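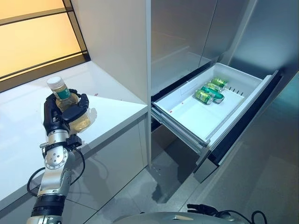 Fig. 11. Bottle with green label and white screw cap, next to the open freezer drawer.

Reading time: 4 minutes

Section 4: Putting bottles in the freezer drawer

The Plaledon freezer drawer will chill a drink quickly. It will also, given the chance, turn that drink into a solid block and then present you with the bill for the bottle. Please read this section before your first attempt, or at least before your second.

4.1 Before you start

1. Check that the bottle is plastic. Glass goes in the upper compartment, behind the doors.
2. Tighten the cap. Most people believe they have already done this.
3. If the bottle is full to the neck, pour a little out. Drinking it counts.
4. Wipe the bottle with a dry cloth. A damp bottle freezes to the floor of the bin and has to be talked out of it.

CAUTION: Never put fizzy drinks in the freezer drawer. Cleaning instructions are in Section 11, and they are long.

4.2 Loading

1. Keep the upper doors closed. Pull the drawer towards you until it stops. Do not lean on it, sit on it or let a child row it like a boat.
2. Lay the bottle flat on the floor of the white bin with the cap towards the front.
3. Leave a gap between bottles so the cold air can get round them.
4. Push the drawer shut with one hand until the seal grips. A hip will do, though the guarantee was not written with hips in mind.

NOTE: A bottle standing upright may catch on the cabinet as the drawer closes. If the drawer stops short, open it and lay the bottle down. Pushing harder has been tried.

4.3 Taking it out again

Set a kitchen timer for half an hour and check the bottle when it rings. If ice has begun to form, move the bottle to the upper compartment for 2 hours. Do not use hot water, a hairdryer or the oven.

If the bin itself has cracked, order part 354 from Ammont Spares. It lifts out once the drawer is fully open, and the new one drops in the same way round.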